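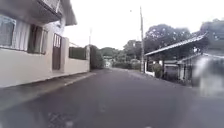
Slide 2: Route and task

Student project, sidewalk delivery rover, second term. Team name Skastero. Test street is narrow: raised concrete sidewalk on the left with a low curb, asphalt to the bend. Perception has to hold the curb line from the near section to where the road closes into the greenery.

Point out the utility pole on the right. It is our first fixed landmark. The boundary wall on the left is the second.

Slide 3: Data

441 labelled images, split by street so no street appears in both sets. 300 for training, the remainder held out. Overcast sky in most of the October set. Mention low contrast between worn concrete and asphalt.

Slide 4: Curb detector

Edge fit first, then the small network Ecaterina Nedelcu trained on the lab machine. 3000 iterations. Colour input beat greyscale on the held-out set. Don't read out the table.

Pause for questions on the loss function.

Slide 5: Failures

Smears on the lens cover. The fit drifts toward the smeared side. Masking the right margin helped but costs field of view. Hedge shadows are still unresolved.

Slide 6: Next term

Move the planner to the Trunport board. Target latency 100 ms, end to end. Repeat the route at 7 a.m. with the same labels.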